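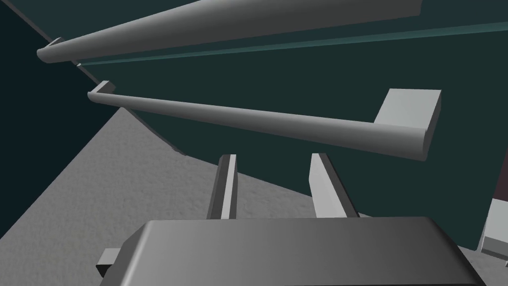 October 2022 — drawer cell, sim side

Wrist cam re-aligned again. After Vinzenz's update the camera mount had gone back to the old offset, so every approach came in low on the handle. Put the March values back in, saved under a new name this time (Valtent_mount_b). Do not overwrite!!

Controller rate was 583 in the config, no idea who typed that. Set to 800, restarted, arm stopped buzzing at the end of the approach.

Finger pads: collision shapes didnt match the visible plates. Re-exported both from the Gulora file. Old ones still in the archive folder if Irina wants to compare.

Handle friction — left alone. Yasaman says the real bars are slicker than ours but she has no measurement yet. Not touching it till she does.

Ran 200 pulls on the lower handle overnight. Log stops at 796 KB with no error line, so either the disk quota or the logger died. Need to ask Dorin about quota before runing again. Nothing from that batch goes in the table.

Reset pose: home is too close to the cabinet. Wrist swings past the upper bar on the way back and sometimes clips it. Added a waypoint further out, seems ok by hand, not tested in a batch.

To do
- logger, first thing
- same pad fix on the Noltus cell, Aurelia has the login
- check fingers close evenly, left looked slow in the joint plot
- write down the mount numbers on the actual wiki, not here

Gripper force limit still the default. Leave it.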